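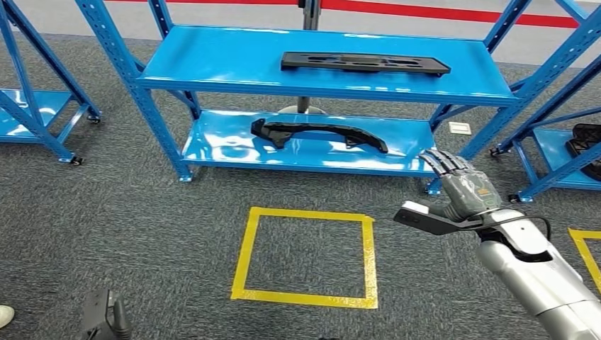
Photo: Tambunan Facilities, shelving bay, parts room

Light-Duty Shelving and Storage Area Inspection
Site: Grirnport, Building 2, ground floor
Form: Mellik Storage Safety, quarterly
Month of inspection: February
Areas covered: parts room, mail room, records room, corridor store
Ratings: OK / Minor / Action / N/A

Scope. Freestanding and wall-fixed shelving loaded by hand. Pallet racking in the Ernar annex is inspected on a separate form. Units are to be checked as found. Do not tidy before rating.

Section A. Frames and uprights

A1. Uprights plumb in both directions. OK
Comment: Checked with a level on two adjacent faces of each corner post. Records room unit 4 was re-shimmed after the previous inspection and has held.

A2. No dents, creases or torn slots in uprights. Minor
Comment: Mail room unit 1, front left post, shallow dent below the second shelf. No crease at the corner of the angle. Marked with tape. Compare at next inspection.

A3. Cross-bracing present where fitted by the manufacturer, bolts tight at both ends. Action
Comment: Corridor store unit 3, one rear brace hanging from its upper bolt. Lower bolt missing. Unit unloaded and tagged out at 10:15. Replace bolt and nut as a set. Do not substitute a screw from stock.

A4. Foot plates fitted under all posts. Minor
Comment: Two plates missing in the records room. On carpet, a bare post end sinks over time and the unit goes out of plumb. Order to include spares.

Section B. Shelves

B1. Shelves level and fully seated on clips or bolts. OK

B2. No visible sag under load. Minor
Comment: Records room unit 2, middle shelf, slight sag at center. Boxes of bound reports were stacked two high. Upper layer moved to unit 5. Sag did not fully recover. Replace the shelf at next order.

B3. Surfaces clean, no sharp edges or flaking finish. OK
Comment: Residue from old labels on several front edges in the mail room. Cosmetic only.

B4. Load notice posted and legible at each bay. Action
Comment: Notices in the corridor store have faded. New notices to state load per shelf and per bay. The current site limit is 600 lb per bay, evenly spread, unless the manufacturer's plate gives a lower figure, in which case the plate applies.

Section C. Loading

C1. Heaviest items between knee and shoulder height. Minor
Comment: Toner cartons on the top shelf in the mail room. Moved during the inspection.

C2. Nothing projecting past the shelf edge into a walkway. OK

C3. Long or curved items stored so they cannot roll or slide. OK

C4. Liquids on the lowest shelf with a drip tray. N/A in records room, OK elsewhere.

C5. Step stool available within reach of any shelf above shoulder height. Action
Comment: The corridor store stool has a split tread and was removed from use. Borrow from the mail room until a replacement arrives.

Section D. Surroundings

D1. Clear space of 36 inches in front of each unit. OK

D2. Clearance of 18 inches below sprinkler heads. Action
Comment: Records room unit 6, archive boxes on the top shelf within 10 inches of a head. Boxes to come down by Friday. Repeat finding. Recommend removing the top shelf so the space cannot be used.

D3. Carpet flat, no lifted seams at the foot of units. Minor
Comment: Seam lifting at the door of the mail room. Reported to building maintenance under ticket 508.

D4. Lighting sufficient to read labels on the bottom shelf. OK
Comment: One tube flickering in the corridor store. Same ticket.

D5. Units taller than four times their depth fixed to wall or floor. OK
Comment: Fixings hand-tested only. Torque check remains with the annual inspection.

Summary of actions
A3: bolt set, corridor store unit 3. Unit stays tagged out until reinspected.
B4: new load notices, corridor store.
C5: replacement step stool.
D2: clear top shelf, records room unit 6.

Minor items carry over to the next quarterly form. Keep completed forms in the Mellik binder at the Grirnport front desk.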